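Notes for the Thursday talk, "Setting a Table People Want to Sit At"
Rahel Trummer, Firkley Community Hall

Start slowly. Say thank you to the Govindasamy family for the coffee, and let the folks at the back find their seats before getting going (last time I lost half of my opening to chair noise).

Open with my grandmother's house in Skomstead. She had one good tablecloth and 29 opinions about it, and we children were so afraid of spilling that we hardly ate! Let them laugh, then ask who has dishes in a cupboard that never come out. Wait for hands. There are usually plenty.

Then the main point, and take your time over it: a table can be friendly without matching. Pick one thing you love looking at and let it do the talking. A patterned paper placemat is a lovely place to begin, because you can have as much color as you like and you don't have to wash it afterward. I bought a pack of 50 at Clelline in April and I am still working my way through them.
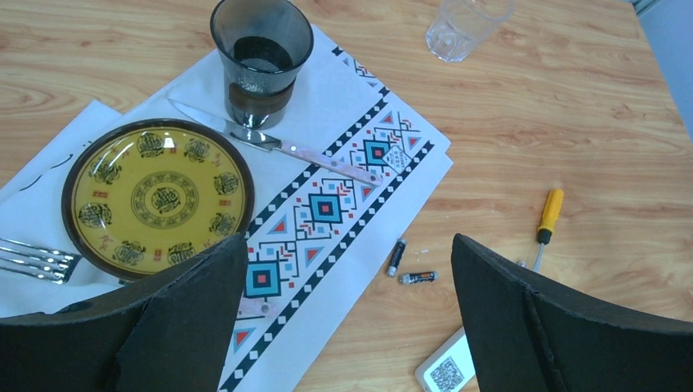

Move on to plates. My feeling is that a strong plate and a strong placemat can live together perfectly well if the wood around them is left plain, and I know some of you were taught otherwise. A yellow plate warms up almost any meal, even leftover rice. Mention the dark rim trick: a brown edge keeps a bright plate from floating off into a busy pattern. Pause for questions here, somebody always wants to know about stacking.

Silverware next. Fork on the left, knife on the right, blade facing the plate, and that is really all the rule anyone needs on a weeknight. Mixed handles are fine. So are mixed glasses.

Clutter: be kind about this one. Every table in the world collects batteries, little screwdrivers and unopened mail. Suggest a shallow bowl by the door, and tell the story of my bowl, which held 85 cents and a doll's shoe for most of a year.

If there's time, pass the sample placemats around, starting on the window side. Remind everyone that the sign-up sheet for the supper is next to the coffee, and that we eat at six.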